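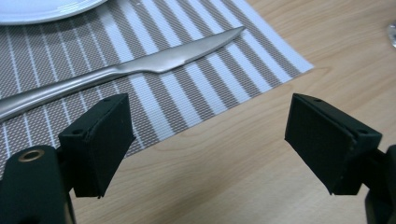

Can these striped mats go through the dishwasher without curling at the corners?
Only on the top rack with the heated dry turned off, and even then we should plan on pressing them flat overnight.

July 2021

Mats and flatware for the sample table. Picking up from the list we left in February, when we ran out of time and put everything back in the cupboard.

Mats first. The taupe and white striped ones came in the Zuso carton. The plain ones from Skuledo are still on backorder, so the comparison has to wait. Ran one striped mat through the top rack on the normal cycle, heated dry on. Two corners lifted by the time it cooled. Ran a second with heated dry off and got a very slight lift at one corner, gone after a night under the big cutting board. Third mat was washed by hand in the sink with dish soap and a soft brush, then laid on a towel. No lift at all. It took 50 minutes before the back felt dry to the touch.

Stains. Put a teaspoon each of coffee, tomato sauce and olive oil on the third mat, one per stripe, and left them for 30 minutes. Coffee came off with a damp cloth. Tomato came off the taupe but left a faint orange on the white, and needed a second go with baking soda paste. Oil was the worst. It gets down into the weave and you can't see it until you tilt the mat toward the window. Dish soap straight on the spot, wait, rinse from the back. Did that twice and it was fine.

Don't use the scrub side of the sponge on the white stripes. I did it on a corner of the first mat and it fuzzed. That mat is now the test mat, marked on the back with a T.

The table. Wood top, oiled in February and not since. Water drops still bead near the middle but soak in at the window end, so it needs another coat before anyone sets hot dishes on it. Put a bowl of hot soup on a mat for 14 minutes with nothing else underneath. No white ring on the wood when I lifted it, but the wood was quite warm. A mat alone is OK for a dinner plate and not OK for a casserole. Use a trivet for anything out of the oven.

Also, the mats slide. On the oiled end you can push one with a finger. On the dry end they stay put pretty well. Tried a square of rubber shelf liner cut smaller than the mat, which stopped the sliding completely, but I don't want the liner sitting on fresh oil for days. Take it up after each meal.

Knives. Stainless table knife, rounded tip, from the Kalniņš set. It's the one I'd keep. The blade is matte, so water spots hardly show there, but the handle is shinier and shows every one. Dried a batch with the linen towel straight out of the machine and they looked good. Left another batch in the basket until the next morning and the handles were spotted all over – a wipe with white vinegar fixed it. The Clivix knives are lighter and roll onto their side when you lay them on the weave. Annoying if you are setting a whole table.

Placement. We went back and forth on this in February and never wrote it down. Mat edge one thumb-width in from the table edge. Plate in the middle of the mat, knife on the right with the cutting edge toward the plate, bottom of the handle lined up with the bottom of the plate. With the big dinner plates there isn't enough mat left for a knife and a spoon both, unless the spoon goes above the plate. The salad plates leave plenty of room.

Stripes up and down or side to side? Tried both. Side to side makes the place look wider but any crooked mat jumps out at you. Up and down is more forgiving. Going with up and down unless someone objects.

Cost note: the budget line for table linens was 1000 for the year and the mats took around a third of it. Napkins still have to come out of the same line. Would rather wait on those until the Skuledo order shows up, in case the colors fight.

Storage – flat, not rolled. The rolled ones from last time still have the curve in them. The wide drawer under the counter fits them if the trays move to the shelf above. Paper towel between mats for now, tissue would be better.

To do
Oil the table, window end first, two thin coats
Rewash the test mat and see if the fuzz gets worse
Ask Zuso if they sell single mats or only the carton
Send back the Clivix knives, receipt is in the blue folder
Check the tomato stripe again in daylight
Shelf liner, need another roll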